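Course notes, unit 2: Choosing a launch site for small satellites

These notes follow the order of the lecture. Please read them before the exercise, and bring a calculator.

## Why latitude matters

A rocket that flies to the east gets some help from the rotation of the Earth. The help is largest at the equator and becomes smaller towards the poles. For a polar orbit this advantage is of little use, and a northern site can compete well. Students often forget this point in the exam, so mark it in your notes.

## The Clisby case

In our course we work with the site at Clisby, which the launch company Galbraith rents for its small rocket, the Tremo. The access road from the harbour is 20 kilometres long and it is narrow in several places. The first stage must therefore travel in two parts and be joined at the site. This adds days to each campaign, and the days must be paid for.

The safety zone over the sea is the second question. Fishing boats must leave it before each launch attempt, and the company has to announce the closing in advance. If the attempt is moved because of wind, the announcement has to be made again.

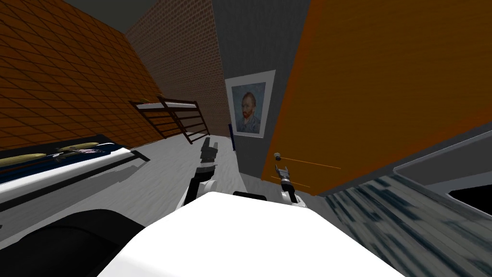 A reader of last year's notes, Fotness, wrote that the wind rule is explained too simply: "You speak only of wind on the ground. Many attempts are stopped by wind at high altitude, and the boats have already gone home by then." The remark is correct. Please add upper wind to your list of launch limits. It is measured with balloons, and the last balloon goes up when the closing of the sea is already in force.

## Cost per launch

The fixed cost of a site does not depend on how often one launches. In our table the yearly fixed cost is 1438 units, and each launch costs 264 units more. With two launches in a year, one launch costs 983 units. With four it costs 623.5. You see that the price falls quickly at first and more slowly later.

## Exercise for May

1. Calculate the cost per launch for one, three and eight launches in a year.
2. Draw the curve by hand, with the number of launches on the horizontal axis.
3. Write half a page on the access road at Clisby. Would you pay for a wider road, or accept the longer campaign? State what you have assumed.

Hand in on paper. Units must be written on both axes.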